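Brutamgate open day, anyone else go?

netlurker_391
Went to the Brutamgate open day this morning. Packed. Parking was a joke, ended up walking from Burnomwood. Main hall was mostly banners but the back room had the gripper demo and that was worth the trip.

Ashwin Thevar ran it. Quick talk, then straight into picking. Yellow shuttlecock in a clear plastic container, two black fingers, go.

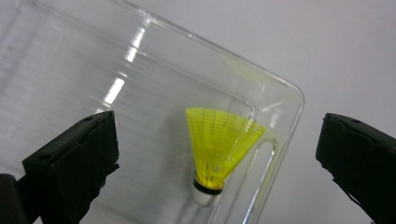

He said clear plastic is what trips them up most, all the glare. Makes sense to me. Asked him about cycle time and he ducked it, said come back in December.

pallet_jo
same demo as last year then. wake me when it does 100 in a row with no one standing next to it

netlurker_391
Wasnt there last year so cant say. Felt new to me.

rustbelt_ray
Not the same. Last year was the Clatex stand and they only did cardboard boxes. Shuttlecock is way harder, light and squishy skirt, squeeze wrong and you bend it.

pallet_jo
ok but who needs a shuttlecock picked. show me returns bins

rustbelt_ray
Returns bins are full of dumb light stuff in clear plastic. Thats kind of the point??

kmd1389
Did anyone catch the Rai talk at 2? Got stuck in the coffee line and they shut the doors.

netlurker_391
Caught the end. Mostly slides, scheduling software, no hardware. Skip it.

kmd1389
Disagree on skipping, my boss wants notes on it lol. If anybody has the handout pls scan it

rustbelt_ray
Have it in the truck. Will post tonite.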